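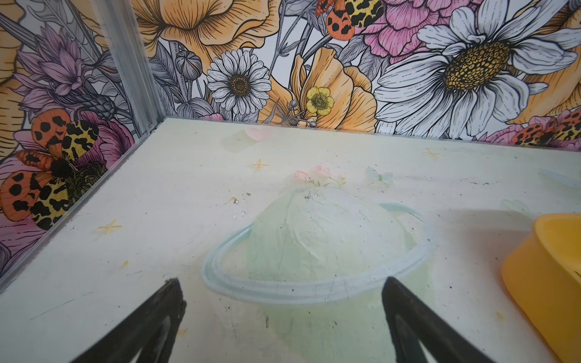

I got to the Stokus open day with wet shoes and no breakfast, so the first thing I asked Agathe Roussel was where she kept the coffee. "Downstairs, and it's terrible," she said, and took me straight to the robots.

Stokus has the second floor of an old print shop in Feddale, and Agathe runs the arm lab there. I'd pictured gray benches and yellow tape on the floor. What I got was flowers, daisies and a big peach-colored bloom and moths all over the backdrop, and a tabletop with a painted planet on it, ring and all!

"People expect plain white," Agathe told me. "We had plain white for a long time. Then you take the robot to somebody's kitchen and there's a patterned tablecloth, and it has no idea what it's looking at." So now the tables get changed over. The planet one is her favorite, and it has the scuffs to show for a working life.

The job that day was bowls. Pick one up, put it down somewhere else, do it again. I said (probably too loudly) that my nephew could do that, and she laughed.

"Your nephew has had years of practice and he has skin. We have two fingers and a camera."

She let me drive for a while. You hold a handle, the arm follows your hand, and you watch what the wrist camera sees on a monitor. I was awful. I came in too low, then too high, and then I pinched air with great confidence while a man behind me waited for his turn. The rim is the hard bit, because you're looking along your own fingers and you lose track of how far away anything is. Agathe kept saying "slower," very kindly. It took me 6 tries.

Every run gets saved, even ones like mine. The set they're building is called Zatora, and as of the morning of 15 November 2022 it had 2728 runs in it, of which 1428 were bowls. I asked whether mine would be thrown out.

"No, no, we keep the bad ones and mark them," she said. "If it only ever sees good grabs, it doesn't know what to do after a miss. You were very useful to us today."

I'm choosing to take that as a compliment.

We talked for a bit about Antwi, the smaller arm they hope to have running next year, and about money, which she'd rather I didn't print. She did want me to mention that the lab is looking for people to come in and drive for four hours at a time, no experience needed, and that they'll train you.

Would she do it herself, four hours of bowls?

"I did it all of last November," she said. "I still pick up my cereal bowl from the side."

Then she finally showed me the coffee. She was right about it.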